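October, evening

Walked up to Gape this morning by the lower path. It took longer than I thought because of the mud, and I stopped twice to sort out my left boot. The climb is 1,517 feet if the board at the bottom is right. Very clear at the top - I could see Adard and most of the reservoir. Ate one sandwich and saved the other.

Came down the Kondden side and caught the bus at 16 minutes past three. It was nearly full. Paid, sat at the back, slept a bit.

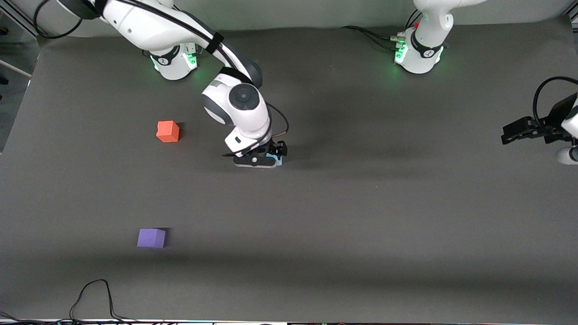 Two white arms, dark grey table.

Soup for tea, the last of the leeks. The boots are stuffed with newspaper by the back door. I need new laces before I try Desia, and probably a better map, as mine has gone at the folds. Knees not bad so far - will see in the morning. Bed by ten.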